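Is the paid recording kit from Gullik worth signing up for?

Posted in Side Work & Gigs

Gullik sends you a head camera kit and pays for clips of ordinary desk chores, which Bekalitz then uses to train robot hands. The kit deposit is 100 dollars and you get it back when you return the case. I did the trial task, cleaning a keyboard, and I'm not sure if my clips will pass. The task sheet says both hands in view and no talking.
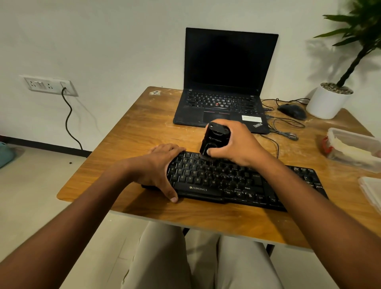
Trial task, small black handheld on the keys

Has anyone been through the review step? I'd like to know what they reject before I put down the deposit. The sheet also says to keep the tool upright, and I don't know how strict that is.

Reet Butkienė

matousek_fan
I had the kit from December until spring. It's fine. They paid.

Brerkgate Desk
I did 23 tasks with them. The review takes 8 working days and you get a short note for each clip. Most of my rejections were for hands leaving the view, mainly when I reached for something off to the side. Put the cloth and the tool within reach before you start recording. 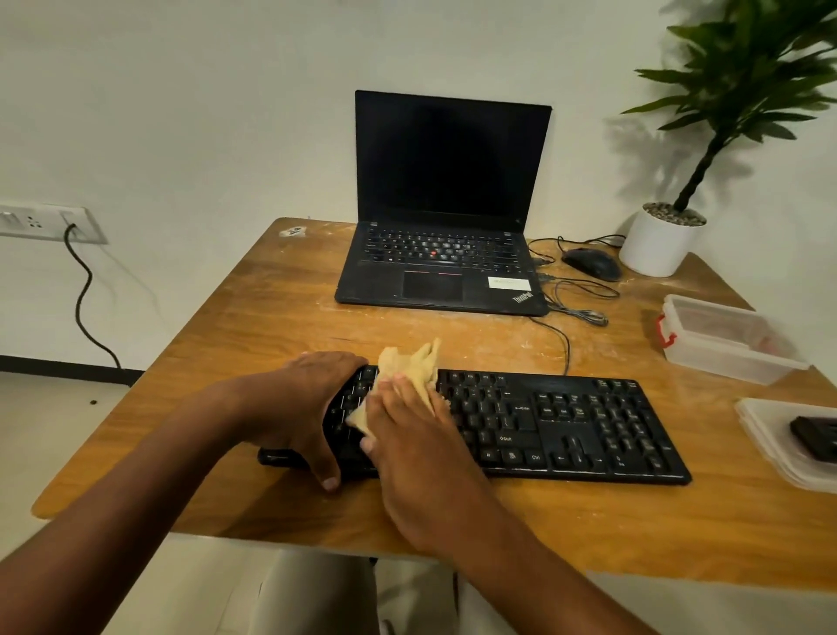
For wiping tasks, hold the keyboard with one hand and wipe with the other. They want to see both hands doing something. Go slowly. My first clips were too fast and three came back with "motion unclear" on the note. A messy desk was never a problem for me – I left my cables and mouse where they were.

On the upright question, I asked support and they said a tilt is fine as long as the base stays on the keys.

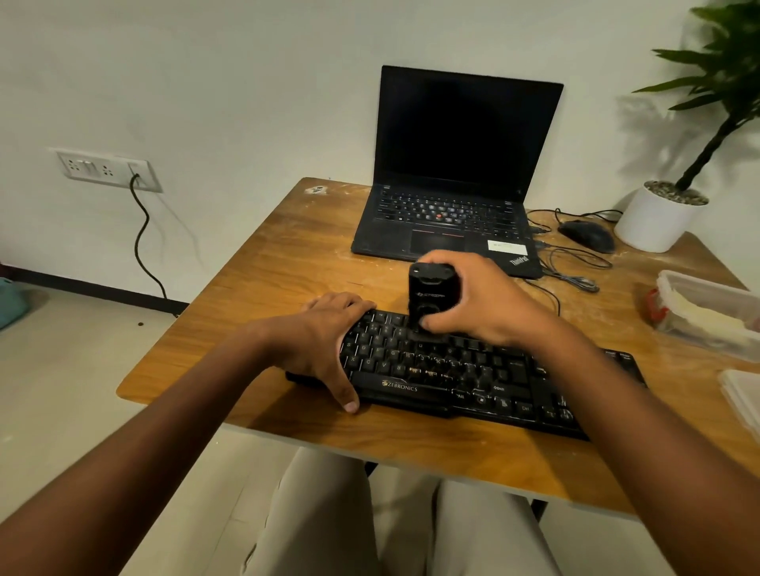

Keep your free hand flat on the keyboard so it doesn't slide, and don't let your wrist cover the tool. The strap is the weak part of the kit. It loosens after 10 minutes or so and the view drops toward your lap, so tighten it between clips. Gullik replaced mine for free but I had to ask twice.

The deposit came back in full. I'd do the trial and wait for the note before paying anything.

keys_and_crumbs
Does it work with glasses? Matoušek's kit pinched mine and I sent it back. Their pay was better though.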